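Breathing day at the Ojala hall – quick notes before I forget

Went to the September open day at the Ojala hall, the one where all the yoga and breathwork groups in town open their doors for an evening. Typing this up fast. Sorry for the mess.

Getting in

Doors at 5. Line already down the steps. You sign a sheet, get a paper wristband, get pointed at a shoe rack that was full by the time I found it. Left mine under a radiator with everyone else's. Mats to borrow if you ask, 88 of them according to the sign, and the sign also said please wipe them down. Some people did.

Main floor

Opening session was the big one. 100 places, all taken, plus people standing along the side. Danica Vidmar led it from a low platform with a headset mike that kept dropping out, so half the instructions came by watching whoever was in front. Worked fine. Slow start – neck, shoulders, standing poses, then a long stretch on the floor. She repeats everything twice and doesn't rush the older folks, which I liked. My mother-in-law would do this class. My brother would not.

Then a breathing part, alternate nostril, quite long. I lost count and just sat there. Good sitting though.

Upstairs

Smaller rooms, smaller groups. Chair yoga in one, a kids' session in the next (loud, happy, lots of frog jumps). Vilja Hyvönen had the end room for a talk on sleep and evening practice. Her main point was to do less: 13 minutes before bed, same order every night, phone in another room. Somebody asked if you can do it in bed and she said yes, but you'll fall asleep before the end, and is that a problem?

I stayed for the questions and missed the chanting downstairs. People said it was lovely. Next year.
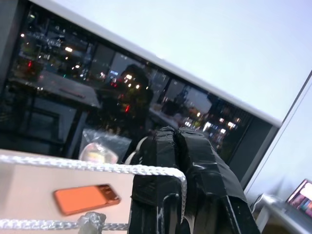
Stalls

Not many and a bit squashed together by the back stairs. Drilent had blocks, straps and bolsters, nice stuff, not cheap. Kunovix is the studio app for booking classes, they were signing people up on a tablet and the wifi was not cooperating. Oltuvance had herbal tea in tiny cups. Went back for seconds. The ginger one is the one to get.

Food was soup and flatbread from the kitchen. Ran out early, get there before the main session ends if you want any.

Gripes

Timetable was printed so small I had to borrow glasses. Two sessions swapped rooms and the only notice was taped to teh wrong door. Also needs more places to change, there was a long wait for both bathrooms.

Would I go again

Yes. Free to get in, teachers were friendly, no hard sell apart from the app people. Signed up for Danica's beginner block, starts at 5 in the same hall, bring your own mat if you have one. Vilja is putting her evening sequence on a handout and leaving copies at the front desk.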